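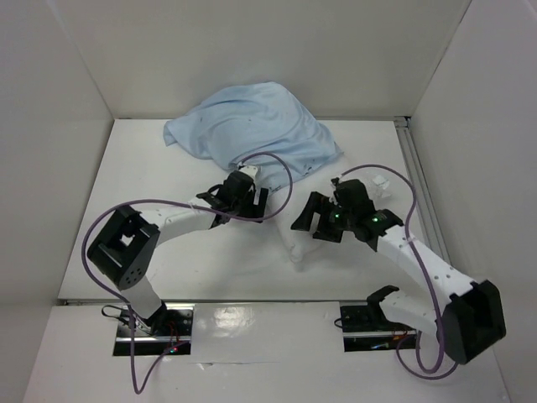 Two robot arms and a light blue cloth on a white tabletop

Household Interviewers and Data Assistants – Larkbridge Population Survey

Larkbridge is getting ready for its next population survey, and we would love to have you on the team. The survey asks who lives here, how old they are, how they share a home and how long they have been in town. It goes to the households that our sampling lead, Laurențiu Grecu, draws from the address register, and this round there are 1,393 of them.

Last round, 819 households gave us a full interview. We were happy with that, and we think we can do better with more people on the doorstep and more languages on the phone. The answers feed straight into the age tables and household tables that the town uses when it plans school places, bus routes and housing for older residents. If you have ever looked at a chart of who lives where and wondered how anybody knows, come and find out!

We are hiring for two roles.

Household interviewer (13 positions, part time)

You will visit homes in one part of town, explain the survey, and take people through the questions on a tablet. An interview with one person living alone is quick. A house with three generations in it can take most of an hour, and those are often the best ones. You will also make phone calls to people who would rather not have a visitor, and go back to addresses where there was no reply the first time.

You should be comfortable talking to strangers of any age and patient with people who need a question read twice. Most visits are in the late afternoon and early evening, so you need to be free then. Some routes are easy on foot. The ones out past Sutter need a car or a good bike, and we pay mileage for both. No experience in survey work is needed. If you speak a second language well enough to hold an interview in it, please say so in your application – we are especially short of Romanian and Portuguese speakers.

Data assistant (two positions, full time for the length of the project)

You will work in the office on Breretti Street with Jonas Rainer, who runs our data desk. The job is checking the interviews as they come in: ages that don't match birth years, households with the same person listed twice, job titles that need a code. Later on you will help build the tables and check them against the previous round. We want someone who likes getting a column of numbers right and will speak up when it looks wrong. You should know your way around spreadsheets. Some R or Python is nice to have, and we will happily teach you what we use.

Training and dates

Everyone gets paid training before starting, including practice interviews in pairs and a session on privacy. Interviewers then go out with an experienced colleague until both of them feel ready. Training starts in the new year, interviewing follows straight after, and the last tables are due in June. Data assistants stay on until those are published.

Every member of staff signs a confidentiality agreement, and a background check is required for both roles. You must be 18 or older and allowed to work in the United States.

How to apply

Send us a resume of no more than two pages and a short letter telling us which role you want and why it appeals to you. Interviewers should add the hours they are free and any languages they speak. You can drop your application off at the front desk, Larkbridge Survey Office, 43 Breretti Street, or mail it to the same address. Applications must reach us by 2 Dec 2021.

We will write to everyone who applies. Interviews are relaxed and last half an hour, either at the office or by phone. The building has step-free access from the Stirel Lane side, and if you need anything else to make the interview work for you, put a line in your letter and we will set it up.

Questions about the data assistant job can go to Jonas Rainer. For routes, hours and anything to do with interviewing, ask for Laurențiu Grecu at the front desk.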